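Section 3: Sorting and packing your mixed bin

By now the Clusico shelf should be up and level, with both brackets tightened (see section 2). Now comes the good part! A mixed bin is where all the odd bits live – sunglasses, toys, bath things, whatever was in the hall drawer – and a well-sorted one is a real pleasure to use.

Before you begin

Clear enough room on a table for the bin and for a tea towel spread flat next to it. Have the divider card, the soft pouches and the label sheet to hand. If you bought the Ruddock pack, the labels are folded inside the lid of the box and are easy to miss.

1. Set the bin on the table with the long side towards you.

2. Wipe the inside with a barely damp cloth and leave it to dry.

3. Tip nothing in. Place each item by hand, starting with the solid, blocky ones, and stand them against a side wall.

4. Put smooth or rounded things next to the blocky ones, so they have something to rest against and won't roll about when the bin is carried.

5. Keep the middle of the floor for anything flat or delicate. Sunglasses go here first, then move into a pouch at step 7.

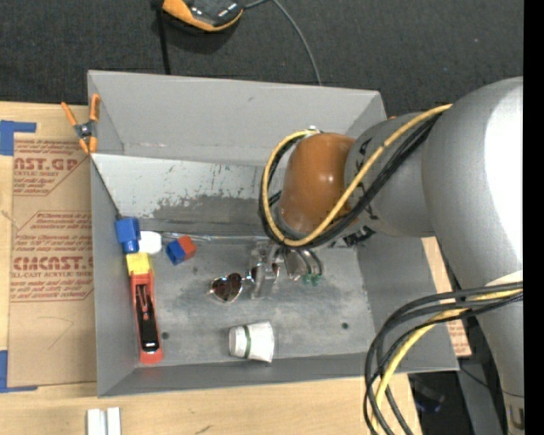

Kustell, October

With the first few things in the bin, stop and look at the spread. The big grey bin gives you plenty of floor to play with, and it is tempting to fill it straight away. Try not to! The blue block and the smooth white piece on the left are in good places, and the heart-shaped sunglasses lie on the floor of the bin where you can get at them before anything heavier goes in.

6. Check the lenses of any sunglasses for grit. Breathe on them and use the pouch as a cloth. Paper towel scratches.

7. Fold the arms in, slide the glasses into a pouch and lay it flat. Heart-shaped and other wide frames need the larger pouch, part 427.

8. Slot the divider card across the bin. It should stand up without being pushed. If it bows, turn it round and try again.

9. Fill the far half with light things only. Soft toys, hats and swimming caps are perfect.

10. Label the short end of the bin, the one that faces out from the shelf.

Note: The divider card fits the large bin and the Lirent deep tray. It does not fit the small tray, although Lalit Tripathi has trimmed one down with kitchen scissors and is very happy with it.

Caution: Do not store glasses underneath blocks, tins or anything with corners, even in a pouch. Frames bend slowly and you won't notice until you put them on.

Caution: Lift a full bin with both hands under the base. The rim is for steadying only.

Keeping it going

Go through the bin every 3 months or so – ten minutes is plenty. Take everything out on to the tea towel, wipe the floor of the bin and put back only what you have used. Shona Sutcliffe, who tested this section at home with her two children, suggests letting each child choose one side of the bin. It works brilliantly and we have done it that way ever since.

If you have a second bin, pack it before moving on. Section 4 covers stacking.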